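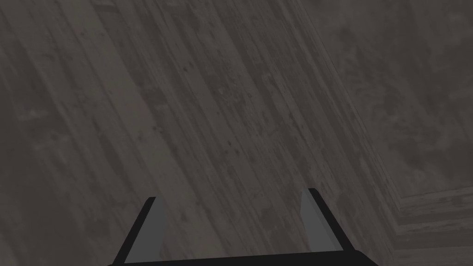
Nein, bitte nicht schon wieder die Strecke am Kanal, da laufen wir im August doch nur in der prallen Sonne! Mit diesem Zwischenruf ging unser Treffen los, da hatte ich noch nicht mal den Stift in der Hand. Also gut, ich schreibe diesmal mit (ihr wisst ja, meine Protokolle werden immer etwas länger).

Protokoll Lauftreff Trinitz, Planung der Lauffahrt nach Zidow

TOP 1: Welche Strecke?
Zur Wahl standen der Kanalweg und die Runde um den Bellurasee. Nach dem Einwand vom Anfang war die Stimmung ziemlich klar, und ich gebe zu, ich hab mich gefreut, der Seeweg ist einfach so schön schattig! Eine Runde hat 7 Kilometer, wer mag, hängt eine zweite dran. Die Abstimmung ging für den See aus, mit zwei Gegenstimmen. Der Kanal bleibt als Ausweichstrecke auf der Liste, falls der Uferweg bei der alten Hellström-Werft noch gesperrt ist. Das kläre ich mit der Gemeinde Zidow.

TOP 2: Anreise
Wir nehmen den Regionalzug ab Trinitz, Abfahrt 8.12 Uhr. Treffpunkt wie immer am Fahrradständer, bitte pünktlich, letztes Mal war das knapp. Der Vorschlag, mit Autos zu fahren, wurde zurückgezogen, am See gibt es kaum Parkplätze.
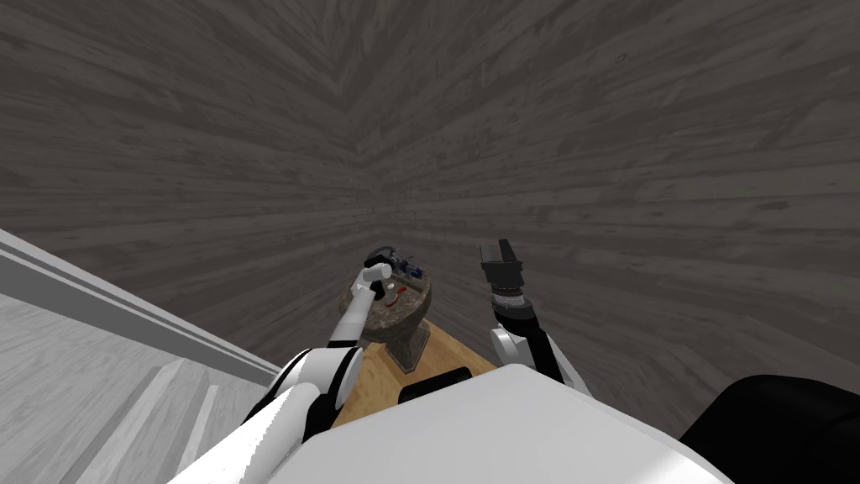
TOP 3: Tempogruppen
Es bleibt bei zwei Gruppen. Die gemütliche macht an der Badestelle Pause, die schnelle läuft durch und wartet am Steg. Ich laufe bei den Gemütlichen mit und bringe Wasser mit – Becher bitte selbst einstecken!

TOP 4: Kasse
Auf dem Konto sind 2139 Euro. Die Fahrkarten zahlen wir daraus, das Mittagessen jeder selbst.

TOP 5: Sonstiges
Die neuen Laufshirts sind vertagt, bei der Farbe kamen wir auf keinen grünen Zweig (ich bin weiter für Orange). Anmeldungen für Zidow bis Ende Juli an mich. Schluss war um 21.20 Uhr.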